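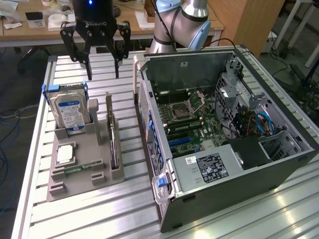

Haka is a method for learning assembly tasks in which the order of steps matters and a late mistake can cost the whole run. It was developed in the Skisesach project, and these are the questions we get most often from people who have read the report or want to try the code. Our test task is fitting parts into a desktop computer. The case lies open on its side on the right half of the table, and the parts wait in a gray 3D-printed tray on the left, with the processor and memory module lying down and the hard drive standing upright. Because each part has its own slot in the tray, the policy can start from a known pick position and spend its effort on the insertion.

What does Haka learn, and what is scripted?
Moving between the tray and the case is scripted. Picking is scripted too, with a small correction from vision. The last stretch of each insertion is learned.

How many demonstrations did you use?
We recorded 366 demonstrations across all parts. After removing the ones with operator errors, we trained on what was left. The memory module needed the most, mainly because a slightly tilted module can look seated when it isn't.

How was it tested?
We ran 200 insertion trials with the training code frozen. A person reset the parts between trials. A trial counted as a failure if the part was dropped, if force went over the limit, or if the arm had to be stopped by hand.

What goes wrong most often?
Tilt at first contact. The learned policy usually backs off and tries again – we allow up to 5 attempts before the trial ends. Cables inside the case are the second problem. The method has no model of cables and treats them as clutter.

Do I need the same arm and gripper?
No. We used a Robotiq two-finger gripper, and other parallel grippers should work if you can read finger position. You will have to collect new demonstrations. We have not tested transfer between grippers.

How does it compare with Shahbazi?
Shahbazi is our earlier baseline, which learns the full motion from pick to release. It needs no scripted parts but takes longer to train. The report has results for both on the same trials.

Can I use my own tray?
Yes. Enter the slot positions in the layout file and run the calibration routine, which touches 9 points on the tray.

Where is the data?
In the Broltix archive, next to the code. Force readings from January are missing due to a logging fault.

Last updated 2026-10-23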